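Testers wanted: hand-held gripper comparison, Iltgate

We're looking for people to spend a morning or an afternoon with us in August, trying out hand-held grippers and telling us which finger pads they get on with best. You don't need any background in robotics. If you can pick up a teaspoon, you can do this, and we'd love to hear from left-handers too!

The work is part of the Rarnlow pad trial, run by Abdelkrim Metwally and Wilson Villanueva at Plindungate. We have two pad shapes and three kinds of facing to get through, and we want 48 testers to try every one of them.

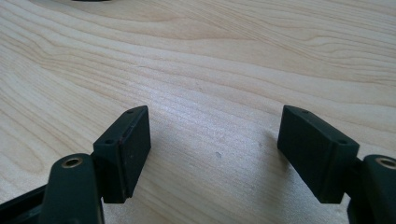

Pads open over the bench, with nothing between them.

Each session lasts two hours with a tea break in the middle. You'll work the gripper yourself, at your own pace, on small everyday jobs: lifting, turning, hanging things up and taking them down again. Soft things are what we're most excited about, as straps and ribbons fold and slip in ways a solid block never does, and one pad can feel completely different from the next.

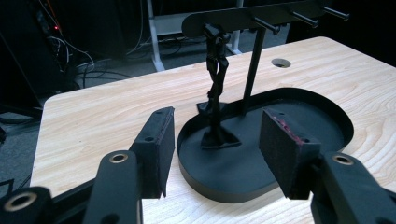 After each job you'll score the grip for comfort and control, and we'll ask you to talk us through anything that felt awkward. Blunt answers are very welcome. Our last round gave us 400 comments, and Wilson read every one before choosing the new pads.

You should be 18 or over and happy to stand for short spells. We pay £39 per session, plus bus fare from Tapley.

To take part, ring the Plindungate front desk and ask for Abdelkrim, or drop in on a Tuesday before 4 pm. Please say whether mornings or afternoons suit you.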